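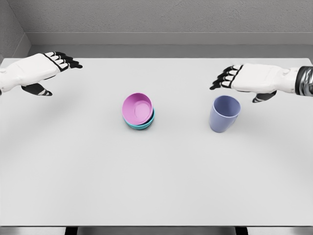 Stacked bowls and a cup on our simulated tabletop, with both hands open above it.

About Sterex

We make practice material for robots. If you want a learning system to pick up a cup, the best thing you can give it is a whole lot of examples of a cup being picked up, and that's what we spend our days (and a fair few evenings!) putting together.

Sterex started with two people, one borrowed desk and a plain gray table that existed only on a screen. We're a team of 10 now, and we still love that table. Our tabletop collection is called Nukodden. It holds 429 tasks so far, nearly all of them things you'd do in a kitchen without thinking – stacking, unstacking, moving a cup over, putting it back.

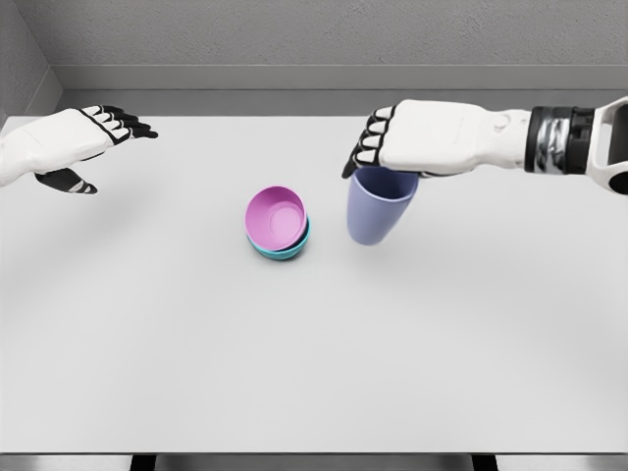 Doucette

Fingers on the rim of the cup, the other hand out toward the bowls: I could look at moments like this all day. Two hands make everything harder and a lot more fun, because the learner has to know what each one is up to.

For every new task we aim for 50 good examples. We shift the objects, start the hands somewhere else and go again. Clumsy tries get kept too, in their own folder with a note on what went wrong, and people ask us for that folder more than we ever expected.

Lelavent is our newer project, begun in June, and it covers drawers and lids. It's early and a bit messy, and we're having a great time with it. If you teach robots, or you'd like to start, write to us and tell us which task is driving you up the wall.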